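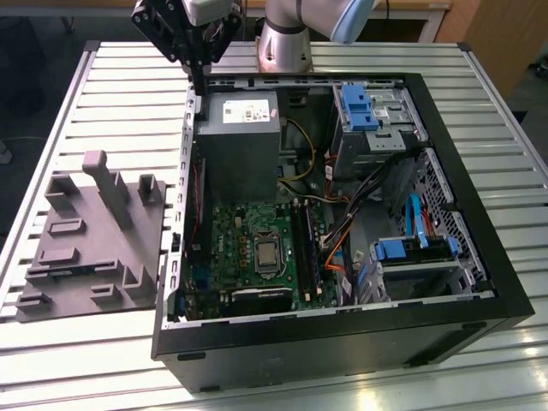
Youssra Ait Brahim asked at the last call why a visitor to Golera Hall still cannot choose a seat on the chart before paying. The answer is that the chart for the upper balcony is not finished, and I prefer to open the whole hall at once. Below is where we stand on December 9, 2019.

Seating charts

The floor and the lower balcony are drawn and checked against the printed plan of the hall. In the upper balcony the row letters on the plan are different from the letters on the chairs — the chairs were renumbered and the plan was not. We follow the chairs. Thirty seats behind the sound desk are marked as limited view, and the buyer will see this before the payment page.

Ticket sales

The test sale for the Bistari concert was held with 2,000 tickets. Five orders were charged two times. Qin, who prepare the payment page for us, returned the money and corrected the fault. I asked them to repeat the test with a larger number of buyers at the same moment, and they agreed, but the day is not fixed.

Visitor page

The text about parking, doors and wheelchair places is ready in English. The page for the Trovovia dance evenings is still waiting for the start times from the organizer. I wrote to them two times in December.

Budget

We spent less than planned on drawing and more on testing. The total is inside the grant. I would like your permission to move the remaining drawing money to the second test — please answer by email, so that I can keep it with the accounts.

Next steps

Finish the upper balcony, repeat the payment test, and send you the link to the full chart.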